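Hospitality Basics, handout 6: the tray and the table
Notes by Effie Ritchie

Okay, trays! I talked too fast last session and Noura Boutros asked me to write this up, so here you go. We're using a round tray with a raised rim and small wrapped snacks, one per guest. Start with the table - white shows every mark, so look at it from a low angle before you set anything down.

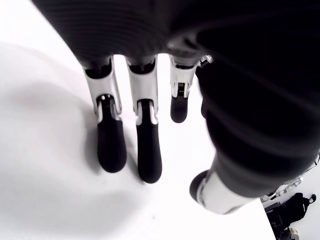
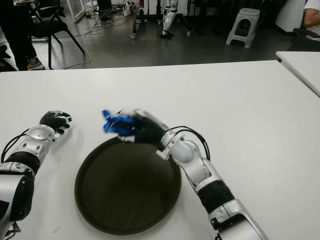
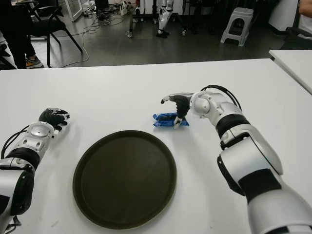
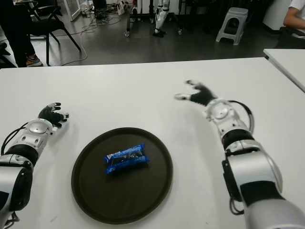 Now, placement. I like a single snack near the middle of the tray, with the name facing the guest. Struan MacLeish swears by a spot closer to the rim, and we've argued about it since May (I still say middle). With 2 or more, leave a finger's width between them so people can pick one up without nudging the rest.

Wipe the tray before loading, rim included, and fold your cloth away where you can reach it again. For next time: read the Rind packet up to page 118 and bring your own cloth - I've run out of spares!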